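Notebook, bench 2, 14 March 2023
Written up by Liv, with corrections from Teresa

Needle file day! I've been wanting to get to these since October and we finally had the arm free from morning to late afternoon, so most of this page is files into the tub, one at a time, by teleoperation. Teresa drove the first block and I drove the second. Eimear set the labels up in Steto last night, so all we had to do was press start, do the pick, press stop and say out loud if it was a bad one.

What I love about these as an object is that they look so alike at the grip end and then go off in different directions at the blade. Same black and yellow handle every time, but there are thin round ones and flatter, wider ones, and when they lie side by side with the points towards the tub the fingers have very little room. Great practice for the model, and rather good practice for me. 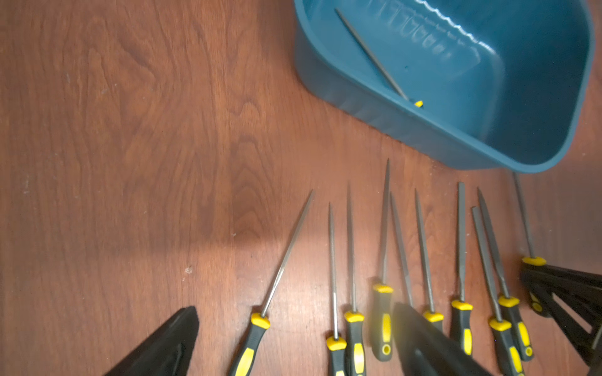 Should a fumbled grasp be kept or thrown away?
Keep it, as long as the driver recovers and finishes the pick in the same go. Tag it "recovered". Only bin it if the arm had to be stopped or somebody reached in.

Teresa and I argued about that over lunch and I've come round to her side. The old Madigan set was all clean picks, and the policy trained on it had no idea what to do once a part slid a little in the fingers. It just carried on to the drop point with nothing in its hand, very sure of itself.

Settings, so I don't have to hunt for them again:
grip force 23 on the slider (the Costville value is too strong, handles twist)
approach from above, then tilt
release low, inside the tub walls
speed 80 per cent for the driver, no change for replay

I tried taking hold by the yellow collar and by the middle of the grip. Middle of the grip is much kinder. At the collar the handle wants to swing, and then the far end knocks its neighbour. Lovely data if we ever want a "disturbed row" set, but Rozália would like that kept separate and she's the one doing the training, so fair enough.

The wavy glare on the far wall of the tub is strong from the wrist view. I left the lamp alone. Graciela's view is that we want some of that in there and I agree, though I'd like one block with the blind down for comparison.

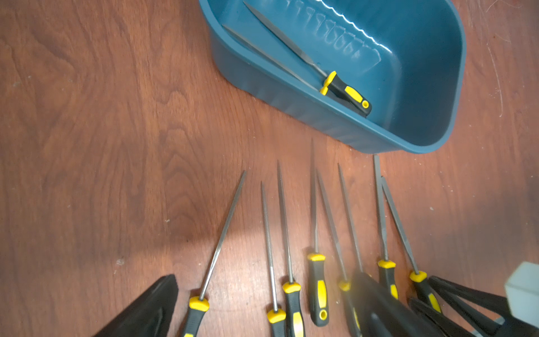

Do the files have to go back in the same order for each new run?
Any order will do, and a different one each time is better. Keep the points facing the tub for this batch, and change the spacing and the lean between runs.

Steto shows episode 2789 as the last one saved. Four episodes flagged for a second look, all mine, all from the stretch when I was getting used to the new pedal (lighter than the old one, and I kept closing the fingers early). Teresa has watched two of them and thinks they're fine.

Still to do:
Copy the day's folder over to Tistura before anyone starts another task
Ask Eimear if "recovered" can be a button, my voice notes are a mess
Blind-down block, same row, same tub
Try a run with handles towards the tub. Teresa says the wrist will run out of turn. I think it'll just about make it!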